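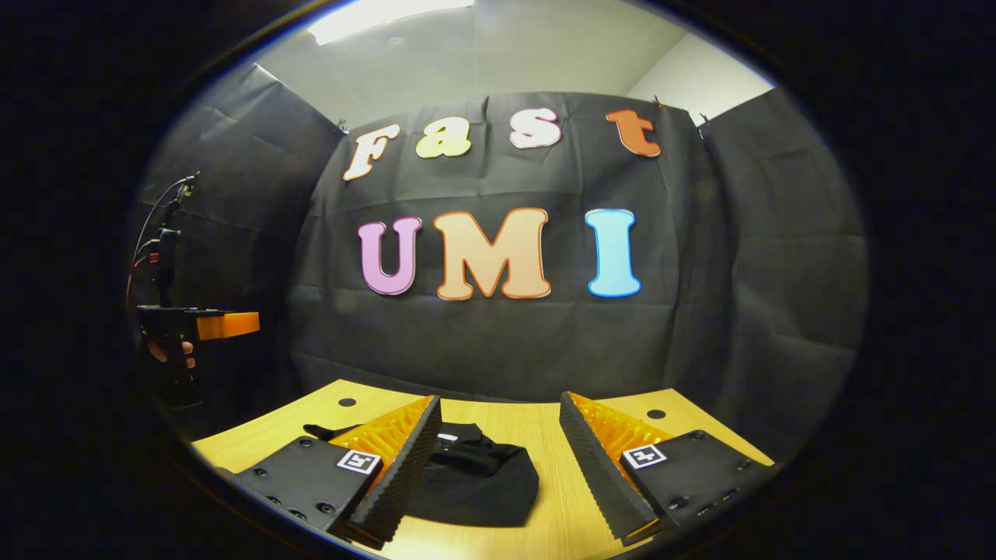
**What do entrants to the Skirnby Folding Cup have to do?**

Fold laundry, first by hand and then by teaching a machine to do it for them. The second part takes most of a term.

SKIRNBY, December - The Skirnby student robotics club has opened entries for its folding competition, in which teams of sixth-formers and college students train a robot to fold clothes to a standard that would satisfy a moderately strict aunt. Places are limited to 14 teams. Last year 34 applied, which the club puts down to growing interest in robot learning and its members' parents put down to the free sandwiches.

Each team records its own demonstrations with hand-held grippers, working through a set list of garments and cloths. The recordings are used to train a policy, and the policy is then let loose on the same kinds of cloth while the team stands behind a line and is not allowed to touch anything. Shouting is permitted. It has made no difference to any score so far.

Points are given for flatness, for straight edges and for finishing inside the time limit. Marks are lost for dropping the cloth, folding it inside out, or leaving it in what the rulebook calls "a shape". The top score in the last round was 78 out of a possible 100, reached by a team called Mosinov with a tea towel. The same team then scored nothing at all with a cardigan.

"Students arrive thinking the hard part will be the maths," said Farhad Zarei, who runs the club. "Then they do the same fold 65 times in one afternoon and find out they have been doing it slightly differently every time. The robot learns all of it, including the sigh in the middle where everybody lets go of the sleeve."

The competition has three rounds. The first is flat cloth, the second is T-shirts, and the third is chosen by the judges on the night and kept in a sealed bag. Fitted sheets were ruled out after the pilot year, following a frank discussion.

Parkia, a local workwear supplier, is providing the garments and has asked for them back. Galindo, the winners two years running, will enter again with a new line-up, their founding members having left for university, where they are understood to be folding very little.

Teams should have between two and five members and at least one adult supervisor. No earlier experience with robots is needed. Some patience is - the club will lend equipment for practice sessions from 4 pm on club days, and asks that grippers go back on charge afterwards, on the charger, switched on at the wall.

Entry forms and the full rulebook are available from the club office in Skirnby. Spectators are welcome at the final, and admission is free.

**Notes for editors**

Farhad Zarei is available for interview. Filming during the third round is by arrangement only, and the bag may not be opened early for photographs.

ENDS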